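4.3 Setting up the wrist view in the Nandley simulator

I always do this before I let the arm pick anything.

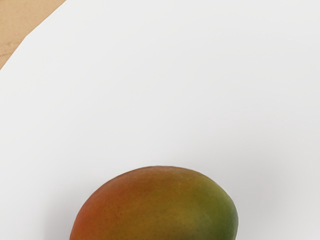

1. Load the mango-and-plate set-up and pause it.
2. Open Wrist View and set the exposure to 48. I started at 300 once and lost the plate rim completely!
3. Nudge the tilt 3 degrees at a time until you're happy with how much fruit you've got – then save.

Note: Filipa Baptista keeps our saved tilts, so ask her first.

Caution: don't press Run with the tilt unsaved. It resets.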